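One power strip, kept on the table

By Amerley Agbeko
19/10/2019
Filed under: Opinion, Home & Workspace

Most households I visit have chargers in every room and can't find one when a phone is at 3 percent. I think the fix is dull. Pick one table, put one power strip on top of it, and charge everything there.

On top is the part people argue with. My neighbor Eilif Lie says a strip belongs behind the furniture, where you don't have to look at it. He also spends a good part of each July on his knees behind a couch, looking for the end of a fan cord. A strip you can see gets used properly. You notice when a plug is only halfway in. You notice the adapter that has been sitting there for a month with nothing attached to it. 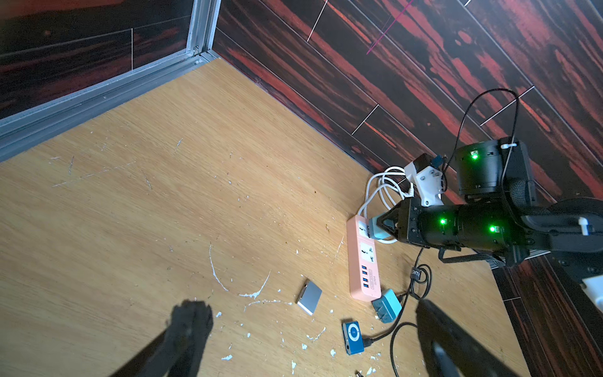

Color helps too. I would take a pink strip and a teal charger over a whole set in black, even if they clash with the room. Black cords on a dark floor all look alike, and people end up pulling the wrong one. If your cords are black anyway, put a label on them.

The table doesn't have to be nice. Mine came out of a shop in Vinwood and has paint on it. Scratches don't matter when the job is holding plugs.

I'd also buy a strip with USB ports built in, so the sockets stay free for things that need them. Leave heaters off it. Those go straight to the wall.

Contact | © 2019 Trasville | Back to top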